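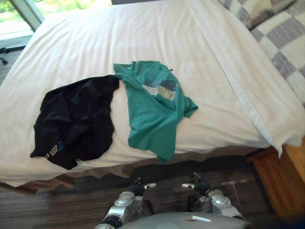
Where do you take clothes that are too good to throw out but never get worn? In Trellbridge, the answer for May is the old drapery shop on the main street, where the town's clothes swap is back for its third year.

The swap opens at 10 in the morning and runs until mid-afternoon, with tea and cardamom buns from Fika next door (get in early for the buns, they were gone before lunch last time!). Last year's swap moved 173 pieces of clothing in a single day, and organiser Yae Kikuchi is hoping to leave that number well behind.

"Everyone's got a T-shirt at the bottom of the drawer that they loved for one summer," Kikuchi said. "Tip the drawer out on the bed and have a proper look. You'll know within a minute what's staying."

The rules are as friendly as ever. Bring up to three items, washed and dry, and take home the same number. T-shirts, jumpers, jeans, skirts and coats are all welcome, in any size and any colour. Printed tees are always the first to be snapped up, so if yours has a band, a team or a mad pattern across the front, bring it along. Underwear, swimmers and shoes are best left at home this time.

New this year is a folding table, and it sounds like a lot more fun than it has any right to be. Laimutė Kalniņš worked in a menswear shop for years and can turn a rumpled T-shirt into a neat little square before you've finished saying hello. She'll be showing people how through the morning, starting with tees and moving on to the dreaded fitted sheet.

"Lay it face down, smooth it from the middle out, then bring the sides in," Kalniņš said. "Most people go straight for the sleeves and end up with a lump."

She is also a great believer in doing the sorting on a made bed with a plain sheet on top — dark clothes show up well against it, and you can't go to sleep until the job is finished.

Entry is free, but there's only space for 60 people in the shop at once, so there may be a short wait on the footpath at opening time. Anything left on the racks at the end of the day will be bagged up and kept for the winter swap. Bring your own carry bag, and maybe a spare for the buns.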